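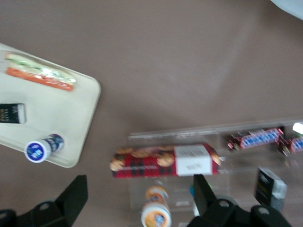 A meal tray and snack organizer at the Juvlow test counter in Minami, with the two fingers of the serving arm open.

Loredlow has suspended part of its tray-packing trial in Minami after a robot arm failed to stop when its gripper met resistance, the company said Tuesday.

The fault occurred during a morning run at the Juvlow counter, where arms move wrapped food and small bottles between trays and organizers. According to the company, one gripper continued to close on a bottle after the force limit had been reached. The bottle split and its contents spilled across the counter. An operator pressed the emergency stop 4 seconds later. There were no injuries.

"The limit was set correctly, but the signal from the finger did not reach the controller in time," said Anjana Thambiah, who oversees safety for the trial. "We are treating this as a wiring fault until the inspection shows otherwise."

The arm had completed around 3000 picks before the failure. Loredlow said a worn cable at the wrist joint was found during a first check and has been sent to its supplier, Nirach, for examination. All 20 arms of the same model will have the cable replaced before they return to service.

Thoa Lò, site manager at Minami, said staff would pack trays by hand in the meantime. Access to the counter is limited to trained operators, and the distance between workers and any moving arm has been increased by 30 inches.

The trial began in March. Loredlow did not give a date for its full resumption. A written report will be provided to the site's safety office once the cable examination is complete.

We use cookies to improve your experience on this site. By continuing to browse, you agree to our use of cookies. Accept | Manage settings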